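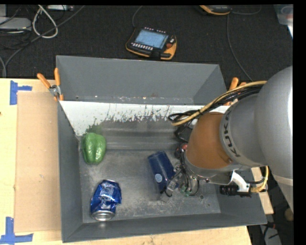 Pietrzak, September

I have been composting for four years, and for most of that time I have been lied to about it. The lies weren't malicious. They came on the backs of bags, in the leaflet that shipped with my bin, and from people at the garden center who I'm fairly sure live in apartments.

What set me off this time was a flyer in the mailbox for a thing called the Astura. It is a countertop composter. You put your scraps in before bed, push a button, and by 7 a.m. you have compost. It says so in big letters. In smaller letters, on the back, it says "dried food material suitable for addition to soil," and those are different products. If you dry a bell pepper and grind it up you have ground dried pepper. I own some. It's in the spice rack.

I went over to a neighbor's to see one running, because I try to be fair. It made a noise like a dishwasher with a fork loose in it. The stuff that came out was brown and crumbly and smelled a bit like soup mix. She was pleased with it. She put a few handfuls around a potted fern, watered it, and two days later the surface had grown a coat of white fuzz, since what she had done was feed the fern a bowl of soup. The company's help page says this is normal and to mix it with soil and wait a few weeks. So the overnight compost takes a few weeks. Fine. I have a heap that takes a few months and never had to be plugged in.

Then there are the activators. I've tried two. Ternix is a gray powder you sprinkle between layers, and the tub claims it contains "billions of working microbes." I don't doubt it. So does the underside of my shoe. I ran it for a whole summer on one side of a divided bin, with nothing on the other side except the same scraps and the same leaves. By the time the frost came I could not tell which was which, and I had to go and find the paint mark I'd put on the slats to be sure. Both sides were decent. Both sides had the same avocado pits sitting in them, perfectly intact, looking like they'd been placed there that morning.

The second one was Kundus, a liquid, and I'll say less about that because I spilled most of it in the car.

I know one back yard isn't a study. I'm not claiming anything grand. But I did write to both companies and ask what their own side-by-side results looked like, and from one I got a coupon. The other hasn't answered. If I had a powder that truly cut the time in half I think I'd have the photos ready to send.

The claim that really bothers me, though, is the one on the bags and cups and forks. "Compostable." I have a fork in my heap that has been there since my first spring. I leave it in on purpose now. Every time I turn the pile it comes up, I wipe it on my pants, have a look, and put it back. It has gone a little cloudy. That's the whole report. The fine print says it needs a commercial facility, and I called the town to ask where ours was, and the woman on the phone laughed, kindly enough, and told me to put it in the trash.

The bags are a mixed story. The thin green ones do go eventually, if you tear them up first. The thicker kind turned into ribbons that wound themselves around the tines of my fork (the garden one) and I spent most of an afternoon with scissors.

And while I'm complaining, the ratio. Every guide gives you a ratio of brown stuff to green stuff, and every guide gives a different one, down to the decimal in one case. Are we weighing it? Is it by bucket? Are my coffee grounds, which are brown, a green? (They are. It took me a year to find that out, during which I had a very wet, very smelly pile and a neighbor who stopped using her back porch.) I've given up measuring. If it stinks I add leaves, and if it just sits there I add kitchen scraps and a can of water.

To be fair to the other side again, a few things I was sceptical about turned out to be right. Chopping things up does help. I thought that was busywork. Whole peppers lie there and go leathery on the outside, and the seeds come through the whole business and sprout in the flower bed, but if you cut them in strips they're gone before you think to look. Cardboard works better than I expected too, as long as you pull off the tape. Turning matters less than people say. I went from once a week to whenever I felt like it and lost maybe a month.

Worms I have no opinion on. I was offered 1,000 of them by mail last spring and decided against it, and plenty showed up by themselves.

My neighbor still has the Astura on her counter. She has quit putting the output on her plants and tips it into my heap instead, which suits me, and it does break down very fast in there. So I suppose the machine works, if you have somewhere to compost what comes out of it. I asked if she would buy it again and she said it was a gift.

Next month I'm emptying the older bin for the garlic bed. I'll report on the fork.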